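Nolturico Two-Arm Bench Kit: Brick Sorting Data Card

README for the evaluation set, revised 30th June. Maintainer: Kausar Kiani.
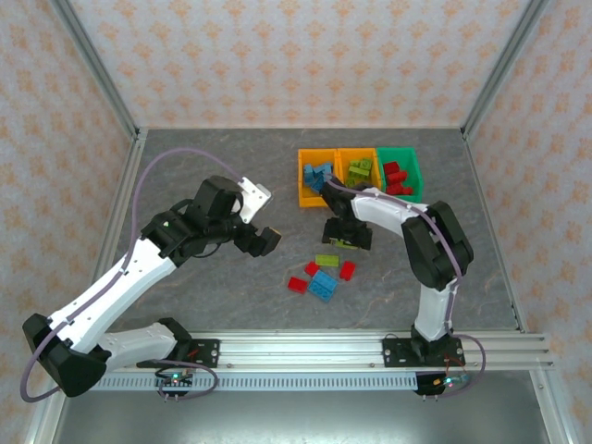
Summary

Nolturico is a bench kit with two small robot arms on a shared aluminum rail, sold by Khokhar for teaching labs and small research groups. This set was recorded on one production kit during our review of it. The task is sorting loose toy bricks by color into three open bins. The set holds 723 episodes, of which 533 are marked as successful by the operator. The rest are kept, with the failure label filled in.

Intended use

Imitation learning on short pick-and-place tasks, checks of grasp detection on small parts, and comparison of kits of the same class. The set is too narrow for general claims about manipulation. It has one work surface, one wall pattern and one family of objects.

Hardware

Arms: two, white links with black joints and grippers, both mounted on the near rail.
Surface: gray, marble-patterned.
Enclosure: three walls with a pink and orange damask-style print. The print was left up for all sessions and should be treated as a fixed background.
Bins: three, plastic, open at the top. Light blue bricks go in the left bin, lime green in the middle and red on the right. Bin color does not match brick color in any case, so a policy that matches brick to bin by color alone will fail.
Controllers: one board per arm, under the rail. The green LED shows board power only. It does not show that the arm is homed.
Cabling: purple, run along the outside of each arm. See Known issues.
Camera: fixed, looking over the work surface.

Collection

Episodes were recorded by teleoperation using the Ukcombe leader handles supplied with the kit. The operator starts with bricks already in the bins and several loose on the surface, then clears the surface one brick at a time. Either arm may be used. When one arm is working near the bins, the other is normally held clear. The reset between episodes is done by hand, and bin positions are not measured at reset. Expect small shifts in bin placement from one episode to the next.

Recording stops when the operator presses the end key. Trailing idle time was not trimmed.

Contents

episodes/ - one folder per episode, numbered from zero
episodes/N/video - camera stream
episodes/N/joints - positions and commanded positions for both arms
episodes/N/meta - operator label, failure label, notes
splits/ - train and test lists
calib/ - camera and arm calibration, 2 files

Joint values are in radians. Gripper values run from 0 (closed) to 1 (open). Time stamps come from the host computer, and the video and joint streams share one clock.

Labels

success: every brick that was loose at the start is in the correct bin at the end.
drop: a brick left the gripper before reaching a bin.
wrong_bin: a brick was released into a bin of another color group.
contact: an arm moved a bin far enough that the operator stopped.
other: see the notes field.

Only one failure label is stored per episode. If several apply, the first to occur is used.

Known issues

Flat bricks are hard to grip. The fingers tend to ride over them, and the operator often needs a second try. These retries are left in.

The cable on each arm forms a wide loop in some poses and can cross the camera view. We found no setting in the Under control software that takes cable slack into account, and the supplied clips were too few to shorten the loop on both arms.

The gripper hides the brick at the moment of grasp in many frames. Users who need grasp labels should take them from the gripper values instead of the video.

Operator labels were checked a second time on 98 episodes. The remaining labels have had one pass only.

Planned changes

A second release is planned for October, with a plain wall and a fixed bin holder. File layout will stay the same. Episode numbers in this release will not be reused.

Contact

Send label corrections to Kausar Kiani with the episode number and the proposed label. Questions on kit hardware, spare grippers or firmware should go to Khokhar support.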